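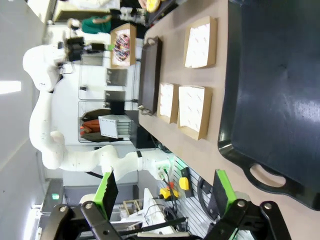
Plusieurs adhérents ont fait valoir, lors de la consultation d'octobre, que la vente au comptoir ne saurait être jugée sur le seul prix de l'emballage.

Diapositive 2. Rappeler le périmètre : points de vente Trirnora et Semeniuk, hors livraison. La restauration sur place fera l'objet d'une note distincte.

Diapositive 4. Boîtes en carton et plateaux réutilisables. Le relevé porte sur environ 600 commandes, réparties sur 11 sites. Préciser que les retours de plateaux ont été consignés à la fermeture. Ne pas commenter les écarts entre sites, la vérification étant en cours.

Marquer une pause.

Diapositive 5. Position de l'institution : maintien du double circuit jusqu'au prochain exercice. Les conditions proposées par Molten seront soumises au conseil. Renvoyer les questions relatives à la consigne à la séance de l'après-midi, salle 2.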